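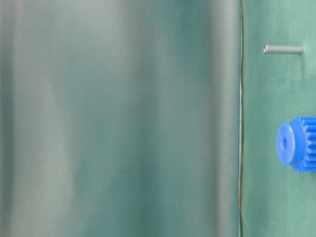

Vurkness has adopted a new set of shop rules for its automated assembly cells, the company said on 10 December 2021. The rules cover how parts are laid out before a robot picks them, how fast an arm may move near a person, and who signs off on a changed program. Under the layout rule, small parts such as a metal pin and a blue gear must be set on the green surface with clear space between them, so that a gripper can close on one without touching the other.

The rules were written by Darcy Bright, who runs cell safety at the Hotano plant. They replace a four-page notice that left most of the decisions to the shift lead.

Any cell that has been stopped for a jam must now be restarted by 2 people, one at the panel and one with a view of the work area. Program changes have to be run 80 times at reduced speed before the cell goes back to full output. Logs are to be kept for 3,000 cycles and checked by someone outside the crew.

"Most of our stops come from parts that were put down too close together," Bright said. "We wanted that dealt with in writing."

Runus, which supplies the grippers, reviewed a draft in August and asked for a longer section on worn finger pads. That section was added. The Wihongi site will move to the same rules once its operators have been trained.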